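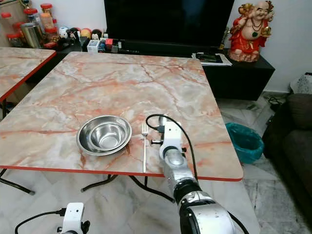
*Right arm over the cutlery task, nested bowls and fork on the table.*

**Ticket:** right gripper, flat cutlery pick unreliable
**Opened:** 13 Feb 2018
**Arms:** Naro pair, right arm in use, left parked
**Controller:** Wullolach, stock settings at start
**Status:** open, workaround in place

## Problem

With the Flulo fingers fitted, the right gripper closes on forks and spoons lying flat but reports "no object" on some picks and retracts. The same fingers give no trouble on cups or bowl rims. The fault was first logged on the bench in June and put down to worn pads. New pads went on before this session and the message still comes up.

## Checks so far

1. Homed both arms, re-zeroed the right gripper. No change.
2. Swapped the left and right gripper leads at the controller. The fault stayed with the right gripper, so the lead and port are ruled out.
3. Closed the gripper on a gauge block. Reported width correct.
4. Raised the closing force limit from 40 to 100 (controller units). Fewer false reports, but the wrist now dips on contact with the table.

Point 4 suggests the object check runs before the fingers have settled. A spoon handle leaves very little gap, and the controller reads it as fully closed. 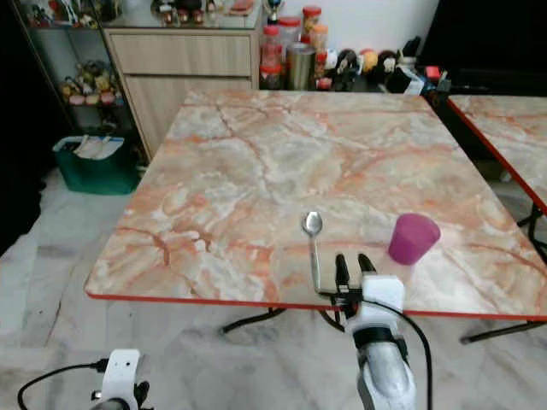 *Spoon and cup layout, right fingers low at the front edge of the table.*

## Settle time

The stock settle time is 100 ms. Force limit put back to 40 for all of the runs below.

- 100 ms: fault present on spoon and fork
- 300 ms: fault present on fork only
- 600 ms: fault not seen

At 600 ms each pick is noticeably slower and the operator tends to start lifting before the check has finished. 300 ms is easier to work with. The fork still fails if gripped at the thin part of the handle, so the approach point has been moved towards the end. 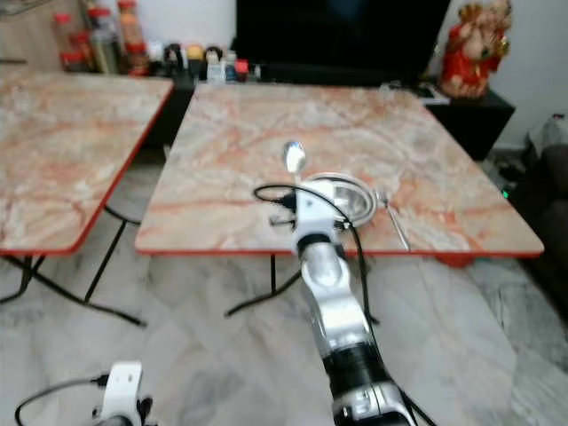
Holding is a separate matter. Once the check passes, the Flulo fingers keep a spoon upright through a slow wrist turn. Fast turns were not tried. The cable loop at the gripper head needs watching when the wrist rolls outwards; a clip further down the forearm would take up the slack.

## Comparison with Spahić fingers

Spahić fingers fitted to the same gripper, settle time 300 ms, force 40. The narrower tip gets under a fork handle without the wrist dipping. On the plastic cup they are worse: the contact patch is small and the cup turns in the grip unless it is taken low down. 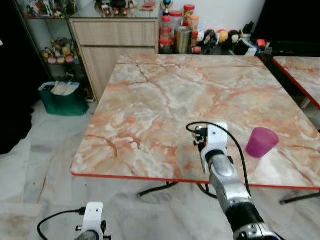
Cup picks therefore stay with the Flulo set for now. Changing fingers between tasks means re-zeroing each time, and the controller does not store a zero per finger set. Feature request raised separately.

## Current settings

- Settle time: 300 ms
- Force limit: 40
- Cutlery approach: end of handle
- Fingers: Flulo for cups, Spahić for forks

## Outstanding

- Ask Wullolach whether the closed-width threshold can be lowered
- Fit the forearm cable clip, then repeat the outward roll
- Repeat the 600 ms run with the left gripper
- Ticket stays open until the threshold question is answered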